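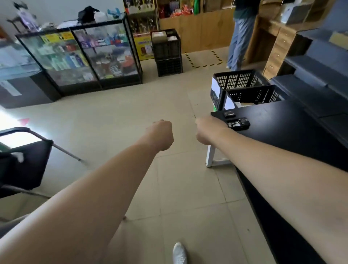
*Packing corner at Stondside, black crates and the taped area at the back.*

**teresa_z** - 2021-04-19

Hello all. We pack small orders in this room and I would like your opinion on the crates. The black ones with holes in the sides are good to carry, but I am not sure about stacking them with boxes inside. Also, the paper cards at the front: do you keep them loose, or in a plastic pocket?

**irnby_wendy**

Get pockets. We had loose paper for 16 months and every week one card went back to the wrong crate. I would not stack higher than 2 if there is cardboard inside.

**Dariusz W.**

I don't agree about the pockets, Wendy. They catch on the shelf and then they tear. A bulldog clip is cheaper and you can change the card in a second.

**irnby_wendy**

Clips fall off when you slide the crate. Ours did, anyway.

**josefina_b**

What is the hazard tape for? If it is a keep-clear area, I would leave more space between it and the stack. At our place the crates moved a little every day, and by October half of them were standing on the tape.

**teresa_z**

Thank you. Yes, it is keep-clear, for the cabinets. I will move the stack to the left - 30 cm should be enough, I think. About the clips I must ask Irena, she does the ordering.

**Dariusz W.**

30 is too little if somebody must open a cabinet door. Measure the door first.

**teresa_z**

Good point, I will measure it tomorrow morning.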